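Up before 6 again, which makes three mornings running, and I'm starting to think my body has switched over for good. Sat on the cushion by the window with the blanket over my knees until the tea kettle across the hall started up (thin walls!). Not a deep sit. I kept drafting an email to the retreat center in my head and then dragging myself back to the breath, over and over, like walking a puppy.

So, the retreat. I've decided on the one at Ellura in September. I went back and forth for weeks between that and the weekend course over in Hadville, and the Hadville one is closer and cheaper and they let you go home at night, but I think going home at night is exactly what I'd use to wriggle out of it. Ellura is 135 dollars a night with meals, shared bathroom, silence from supper until after breakfast. I paid the deposit at lunchtime and then felt sick for an hour and then felt wonderful.

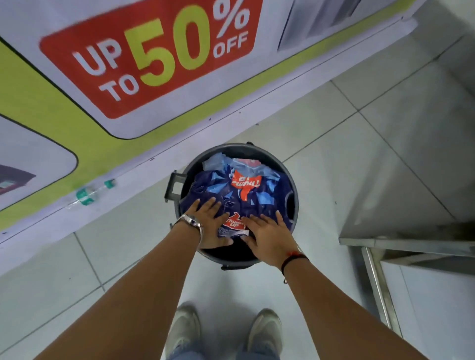

The silence doesn't scare me as much as it used to. My first try was a day of it at Karau, back when I only knew the breathing exercises from the library CD, and I cried in the soup line and was so embarrassed I nearly drove off. The teacher there just handed me a spoon. I still think about that spoon! I've been on plenty of courses since with fancier talks and better chairs, and I couldn't tell you a word of most of them.

What does worry me is the body scan practice, two hours of it every afternoon lying flat on the floor. I fall asleep. Every time. Feet, ankles, shins, gone. I read that you can do it with your forearm propped up so it drops when you nod off and wakes you, so I tried that this afternoon and it did wake me, three times, and the last time I bonked myself on the nose.

Finished the Cuadros booklet too, the one on loving-kindness. I liked the early part, where you start with somebody easy and work outward, and I didn't get on with the back half at all. There's a section about doing 2000 repetitions of one phrase with beads, and by the second time round my little string of beads I was thinking about lasagna. Maybe it takes a while to bite. I'll give it until the end of the month and see, and if it's still lasagna I'll go back to plain breathing and not feel bad.
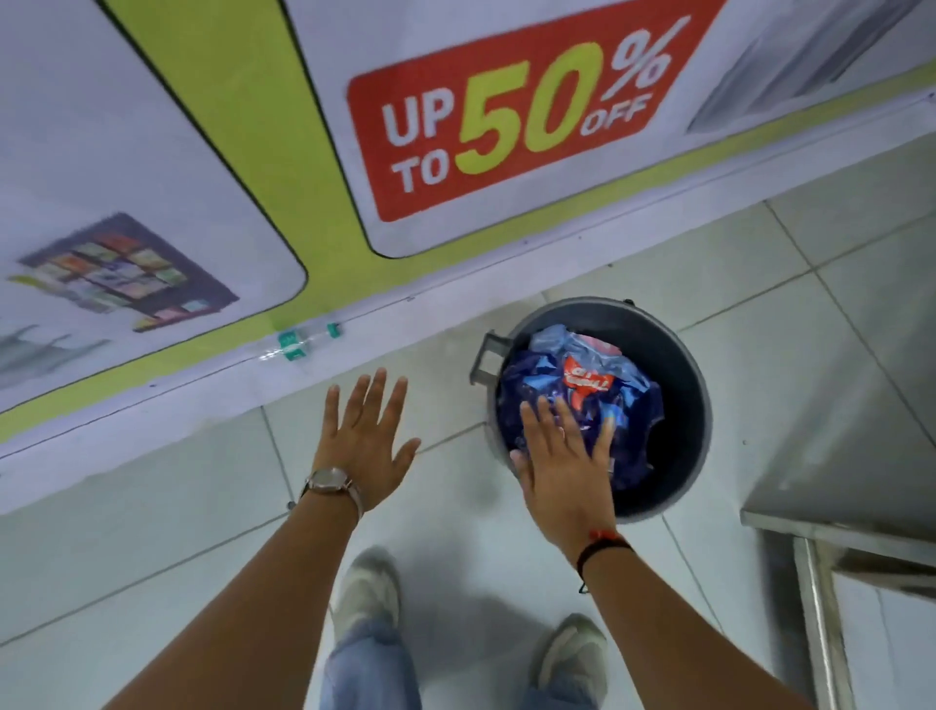

Both hands reaching out, watch on the left and red thread on the right.

Evening sit was better, maybe because I wasn't expecting anything from it. Rain on the roof for the last bit and my shoulders came down by themselves. Knee still sore on the left side. Need to ask Ellura if they have the low benches or if I should bring mine, and whether you can keep a notebook during the silent hours, because if not I'm going to have a problem. Bed now, it's nearly 10.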